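4. Folding cloths with the club

4.1 How we got onto laundry

I should say first that the Clivby club never set out to do research. We meet after lessons, we have two arms bolted to a bench, and for the first term the most popular activity was making them wave at each other. Folding came up because Oana Nistor, who runs the club with me, wanted a task that every pupil already knew how to do with their own hands. You can't argue about the rules of a game nobody has played, but everyone has an opinion about how to fold a cloth (and we heard all of them!).

The job we settled on was simple to say. Pick up one cloth, spread it, fold it lengthways into a strip, fold it again, put it on the pile at the back corner. The pupils drove the arms themselves and we kept the recordings, which were later used to train the policy described in section 3. By December we had 844 of these, from 31 pupils, and I threw out more than 200 of them before training - mostly runs where the pupil had stopped halfway to chat, which I can hardly hold against them.

4.2 The stretch

We argued most over the first step. Half the group wanted to drag the cloth flat against the table and the other half wanted to lift it by both ends and lay it down, the way you would with a bed sheet. I was firmly on the dragging side, for what it's worth. Lifting needs both grippers to keep hold at once, and if one arm runs ahead of the other the cloth either sags or gets yanked out. Figure 3 shows the lift with the lavender cloth, which is thin and doesn't hang evenly between the two arms.

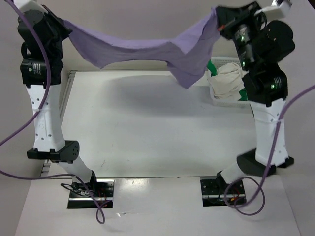 Mohammed-Awal Akpalu thought we were making life hard for ourselves, and told me so in the margin of an early draft: why not teach one arm to do the whole lift while the other simply waits with its end held still? You'd lose a bit of speed, he wrote, but a pupil of twelve can only really think about one hand at a time, and the recordings would be far cleaner for it.

He had a point about the twelve-year-olds. We tried his version for 4 sessions and the recordings did look calmer, with far less of that nervous see-sawing where one arm rises, the other catches up, and then the first overtakes again. What we hadn't expected was that the older pupils hated it. They had got quite good at moving both arms together and felt we were taking the fun out of it, so in the end we let people choose and wrote the choice down next to each recording. The policy was trained on the mixture. I would like to compare the two styles properly one day, but we don't have enough of the one-arm kind to say anything fair.

4.3 Folding into a strip

Once a cloth is down, the long fold comes next, and we marked it by eye. Oana drew up a marking sheet with two questions on it: is it a strip, and do the edges meet? The first is easy. The second caused more rows than anything else in the project, and we ended up having two pupils mark each fold separately and then talk it over if they disagreed. I'd suggest any other club do the same from the start, as it turned marking into something they took seriously (and saved me from being the villain).

Layers that don't line up along the long side were still passed, provided the whole thing was clearly a strip. A stricter sheet would have failed a great many of the pupils' own folds, never mind the policy's. Wrinkles at the short ends were ignored altogether. Figure 4 is the sort of cloth this rule was written for.
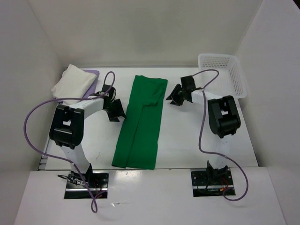 Figure 4. Green cloth folded into a long strip between the two grippers. The layers do not quite line up along the right edge.

The second fold starts from a strip like this one, and any slip in the first gets carried into it. Several pupils worked out for themselves that it paid to go back and tug the strip straight before carrying on. We left those tugs in the training recordings, and I come back to them in section 5.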